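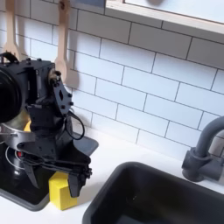

Home | Articles | Index | About

The play kitchen is a child-sized imitation of a domestic kitchen, used in pretend play at home and in preschools.
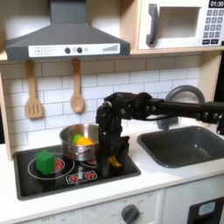 Early models were coloured tinplate. The Šťastný works, founded by Marek Matoušek, employed 70 people and favoured painted timber — a costly choice.
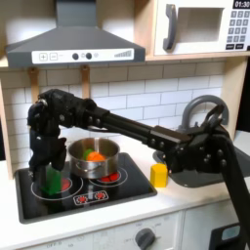
Its Kanon range was sold with a catalogue of 800 spare parts.

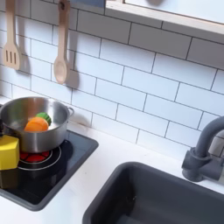
Production later passed to Dasta.

Filed under: Toys and Games

This site uses cookies. Accept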